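How to Read Contour Lines on a Topographic Map

Reading time: 2 minutes
Filed under: Maps & Geography > Getting Started

If you've ever unfolded a topo map and felt your heart sink at all those squiggly brown lines, take a breath and put the kettle on, because they're much friendlier than they look! I learned on the Gallstead sheet (a lovely one for beginners, with a decent hill and a lazy river) and I still pull it out when the weather's grey.

Start with the contour interval, printed in the margin near the scale. On the Gallstead sheet it's 20 metres, so every line you cross means you've gone up or down by that much. The thicker lines come every 100 metres and have their height written on them, usually somewhere inconvenient.

Next, find a thick line with a number and count the thin ones from there. Two thin lines uphill of the 200 line puts you at 240 metres. Easy!

Now look at the spacing. Lines crowded together mean a steep slope, and lines spread well apart mean you can stroll along with your hands in your pockets. Where they bend into a V, check the heights: a V pointing uphill is a valley or gully (often with a creek in it), and one pointing downhill is a spur.

Lastly, trace a route with your finger, say from the Sutherland bridge to the top, and call out each height as you cross it. Do it a few times over a cuppa, and then try it backwards.

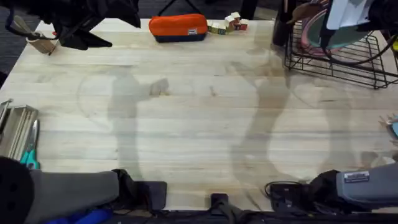 The timber table, with knots and all.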